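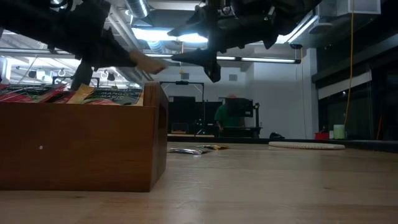 Purnside Comics Workshop: Notebook, January
Entry on Jullent, chapter 11, script and page review

Purpose of the session: to settle the order of events in chapter 11 of Jullent before final inks are requested. The serial now stands at 83 published pages, and the archive has reached the length at which new readers need help. The workshop agreed in the autumn that the chapter should work as a second entry point. The present draft does not yet do so.

Script. The chapter opens with the heroine already inside the Jidora clinic, able to hear through walls and unable to stop. Readers who have followed the story from the start will know how she came to sign the clinic's papers. New readers will not, and the draft offers them only a caption of four lines on the first page. The caption is to be cut. Its content will move into the conversation at the front desk, where the clerk has a plain reason to ask her for the date and terms of her admission.

The power itself requires firmer limits. In chapter 6 she could hear one floor away. In the current draft she follows a whispered exchange across the street. Either the range has grown, in which case a character should remark on it, or the script is in error. The preference at the table was for growth, shown early and at some cost to her sleep.

Page layout. Pages 4 and 5 were read as a spread. The phone-screen version breaks them in the middle of the stairwell fall, and the landing panel is seen before the fall is complete. 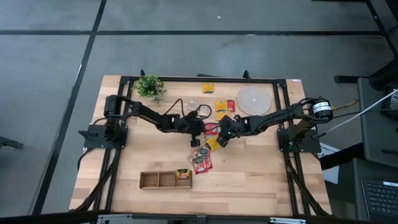 A note since added to this entry objects that the stairwell should not be redrawn to suit phones, as the printed collection will be the lasting form of the work, and asks that the fall be kept as a spread with a separate cut made for the screen. The objection is accepted in part. Two versions will be prepared of those pages only. The remainder of the chapter will be drawn once, in tall panels that survive both formats.

Lettering. The Mahuika lettering template was tried on pages 1 through 3. Balloon tails came out clean. The overheard speech, set in gray without outlines, was hard to read against the night backgrounds, and it was confused twice with the narrator's captions.
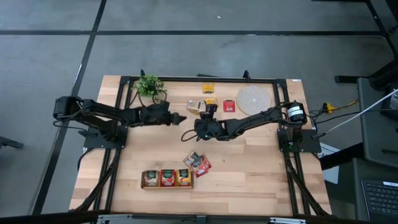 The gray is to be replaced by a pale blue, with a broken outline whenever the speaker is in another room. Captions stay square and white. Sound effects remain hand drawn and are not to be placed through the template, which flattens them.

Color. Clinic interiors keep the green cast of chapter 10. Street pages return to full color from the moment she opens the side door.

Open items:
Rewrite of the front desk conversation, to replace the caption.
A line on page 2 acknowledging the wider range.
Screen cut of pages 4 and 5.
Test of the blue lettering on the darkest page of the chapter, page 9.
Recap paragraph for the archive page, without mention of the brother.

Inks are on hold for pages 2, 4 and 5. All other pages may proceed.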